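Who is the bedside tablet for?
By Leonie Engelhardt
Sat 8 May

Drernport's hospital has bought 300 bedside tablets from Hotadix so patients can message their nurses. I'd like to know who asked for them. My aunt spent nine nights there in January and wanted two things – a call button that got answered and a later breakfast.

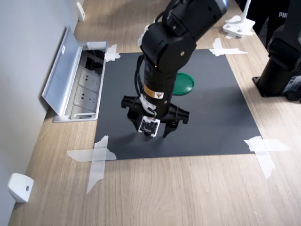

The trial report says patients sent 3,000 messages. It doesn't say how many got a reply, or how fast. A message sitting unread at 2 a.m. is worse than a bell, which at least makes noise.
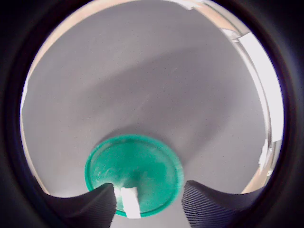 What I'd ask first

Publish the reply times, ward by ward. Then tell us what the same money would pay for in night nurses. I may be wrong about the tablets, but I'd want to see those numbers.

Last updated: Sat
Contact | Copyright Vultwood | Back to top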